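Keeping a Kitchen Arm's Gripper in Shape
4 min read

Our Mahawong arm works in a test kitchen, so its gripper meets flour, dish soap and crumbs as well as metal. Most of the trouble we have had came from dirt and loose screws. I go over the gripper every 116 hours of running time. The order below has worked for us.

Park the arm over clear counter space, switch to hold, and wait for the drive light before putting your hands near the fingers. Wipe the plates with a barely damp cloth, then a dry one. Don't spray anything straight at it. Crumbs pack in where the fingers meet the body, and a soft toothbrush gets them out.

Next, the screws. Use the small hand driver and stop when they are snug. A power driver will strip the heads. If one keeps backing out, clean the threads and put on a tiny drop of the mild threadlocker.

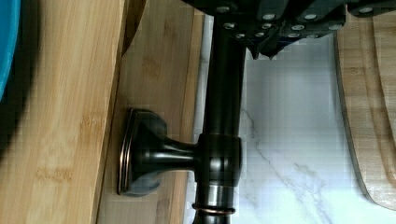 Grip force comes after that. We keep ours at setting 2 for anything with a polished finish. Dark bronze shows every scuff, and a long pipe gives the fingers very little flat surface to hold. Close slowly, hold for a minute, open, and look for marks on the metal. If you find any, wipe the finger faces again before you touch the setting. Grit does more damage than pressure — I ruined a good pipe learning that.

For the soft end of the range, use things that squash. Plush food is good for this. It shows a hard squeeze right away and costs little to replace. Keep something rigid nearby so you can switch between the two without changing the program.

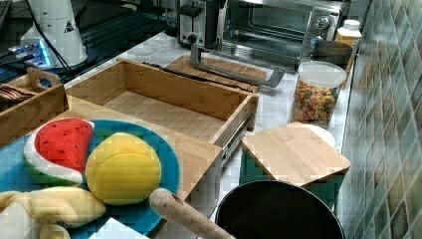
Plush fruit on a blue plate, with the rolling pin and bamboo drawer box close by.

Write down the count from the service screen each time. Ours read 2539 cycles in December, when I changed the finger pads. The old pair was worn smooth on one side, a sign that the wrist was slightly off center. Lirkon pads fit without trimming. The Osetti ones are thicker, and you have to redo the closed position after fitting them.

Wrist camera last. Clean the lens with a dry lens cloth, then bring the gripper up to an upright rod and compare the view with your saved one.

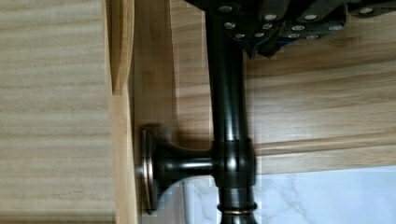 If the rod leans in the view, check the camera bracket before you change any numbers. A loose bracket looks just like a bad calibration. Tighten it, run the check again, and recalibrate only if the lean is still there. The whole job takes me almost 218 seconds per finger, plus the wrist.

Related tips
Storing Spare Finger Pads
Cable Ties on a Moving Arm
Rarkden Hand Drivers: Which Bits to Keep
Getting Flour Out of a Joint Cover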